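Terrazzo Comes Back to the Rurden Building

If you have been past the Rurden Building on a Wednesday this fall, you will have heard the grinder. The lobby floor, hidden under glued-down carpet since before most of our members moved here, is being brought back. The carpet came up in June. The glue took most of the summer.

The floor covers 2,971 square feet, counting the hallway that runs back to the old mail room. It was poured in place when the building went up, in a cream cement with chips of black and yellow stone, and thin brass strips dividing it into bays. There are 74 bays. Defne Keskin, who is drawing up the repair plan for the building's owners, gave each one a number and graded it by hand. Thirty need no work beyond cleaning and polish. Most of the others have carpet tack holes along the walls and hairline cracks where the floor crosses the steel below.

Several members have written in to ask what terrazzo is and why it is worth the trouble, so a short account may help.

Terrazzo began as a way to use up waste. Workers in and near Venice took the marble offcuts from better jobs, pressed them into clay or lime, and rubbed the surface flat with stones. The floors were cheap, hard and easy to sweep. Over time the binder changed to cement, and the people who knew the trade carried it abroad with them. In this country it took off once electric grinders came into use, which cut the labor a great deal. Divider strips helped too. They control cracking and let the installer keep two colors apart, and that made borders, stars and lettering possible. Between the wars it went into schools, banks, post offices and bus stations all over the country.

What came later was mostly thinner. Epoxy resin replaced cement in much new work from the 1970s on. An epoxy floor can be 3/8 of an inch thick, and it takes brighter colors. It does not suit outdoor use, where sunlight tends to yellow it. The Rurden floor is the older kind, set over a bed of sand, and any patch has to be cement as well. A resin patch would wear at a different rate and show as a shiny spot within a few years.

Matching the mix is the slow part. Fung-ping Leung of Gornico has made 16 sample blocks so far, each the size of a paperback, and has set them on the lobby floor at different times of day. The black chip was easy to find. The yellow was not. The quarry that most likely supplied it closed long ago, and the stone sold under the same name now is redder. Leung is trying a blend of two yellows, with a little of the redder stone left in, because the original is not even in color either. The owners hope to choose a block by the end of October.

Cleaning comes first in any case. Zerrin Saraç, who looked after the floors at the county courthouse for many years and now advises us, asked that we pass on a few points to members who have terrazzo at home, often in a bathroom or a front hall:

Use plain water or a neutral cleaner. Vinegar and lemon eat into marble chips and cement.
Wipe up coffee, wine and tomato right away.
Do not use wax. It builds up, goes yellow and holds dirt.
Put felt under chair legs, and a mat inside the door for grit.
Cement terrazzo needs a penetrating sealer now and then. Drip some water on it. If the spot darkens, it is time.

Then there is the other terrazzo, the printed sort, which has been in every home store for some years now.

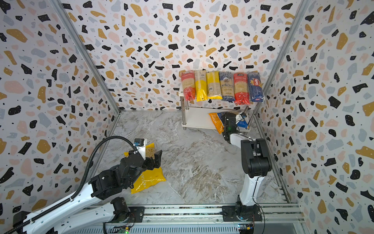
Patterns like these borrow the look of the chips and leave out the stone. They come as vinyl, wallpaper, laminate, shower curtains and phone cases, usually with larger and brighter flecks than any floor of the Rurden's age would have had. Members tend to be sniffy about them. Melahat Karaca, who teaches surface design and will give our next talk, takes a kinder view. She points out that floors have been imitated for as long as there have been good floors, and that linoleum makers were selling false marble and false tile to our great-grandparents. Some of that linoleum is now protected in its own right. She also thinks the fashion has done real terrazzo a favor, as people who grew up with the print are less likely to cover the real thing with carpet.

Her talk is called "Chips and Copies" and will be held in the upstairs room at the Nel Street library at 7 p.m. Seats are free for members and $5 for guests. She will bring pattern books and several pieces of old flooring that may be handled.

Work on the lobby will carry on through the winter. The front doors stay closed while the grinder is running, so please use the side entrance on the parking lot. The elevator is not affected. The dentist and the tax office are both open as usual.

We are still looking for photographs of the lobby before the carpet went down – weddings, office parties, anything with the floor showing. Our archive has 652 pictures of the downtown blocks and only two taken inside the Rurden, both of the ceiling. The north border of the floor was cut away for a heating duct and we would like to know how it turned the corner by the stairs. Please send scans or call Sibel Karakaya at the office. Originals will be copied and returned.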